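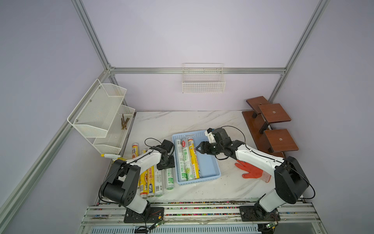

One reader of our first draft wrote in the margin that a report about leftovers should say first how much food is thrown away, and only after that speak about wrapping. We have followed this advice where we could, but our forms asked mainly about storage.

# Keeping food in shared kitchens in Marholm

August 2024

## 1. What we wanted to know

In the student houses of Marholm, many people share one fridge. Food is put there in the evening and forgotten. We wanted to learn how residents cover their leftovers, and if the way of covering has a connection with what is later eaten. We chose two houses, Grevarano and Dewulf. Grevarano has large kitchens with one fridge on every floor. In Dewulf the kitchens are smaller and each room has its own shelf.

## 2. How we worked

We gave out 200 paper forms and received 72 back. Each person wrote down, during one week, every portion of food which he or she put in the fridge, how it was covered, and if it was eaten. The form had one page. Some people used their own words for "cling film", so we had to read the answers twice and agree on the meaning.

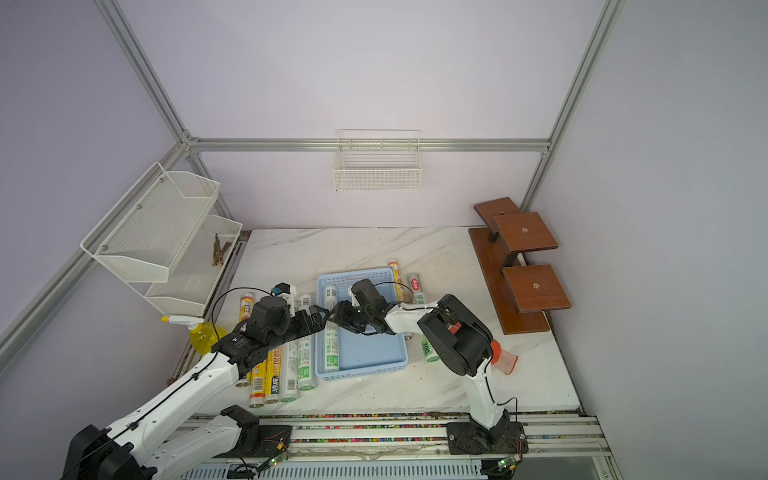

*Figure 2. Light blue tray on the marble-patterned tabletop.*

## 3. Results

The forms describe 1,115 portions. Of these, 215 were covered with cling film. Boxes with lids were the most common answer in both houses, and a plate placed upside down on a bowl came next. Foil was used mostly for bread and for half onions.

Several residents complained that film sticks to itself and is torn badly, so they take a second piece and throw away the first. Others buy it in the Wernico shop, where the long rolls are cheaper by the metre, and share one roll between the whole floor.

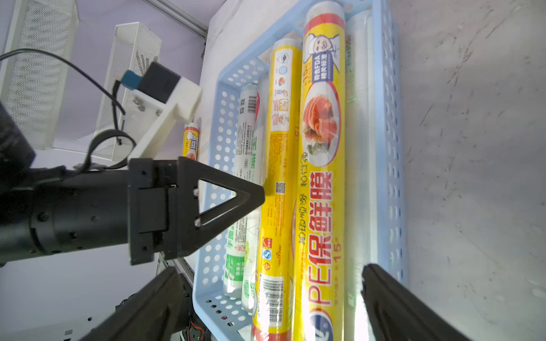 ## 4. Discussion

Food in a box with a lid was eaten more often than food under film. We do not think the lid is the reason. People who own good boxes may also plan their meals better, and our form did not ask about planning. In Grevarano the uneaten portions were nearly always at the back of the fridge,
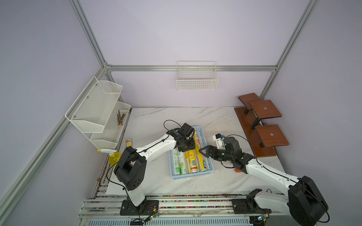
and there the kind of cover made little difference. Rice and cooked pasta were forgotten most, soup least. In Dewulf the residents wrote more about lack of space than about waste.

A weakness of our work is that the forms came back mainly from people already interested in the topic. If the project is repeated, the form should have a column for the date when the food was cooked, and it should be tested on one floor before printing.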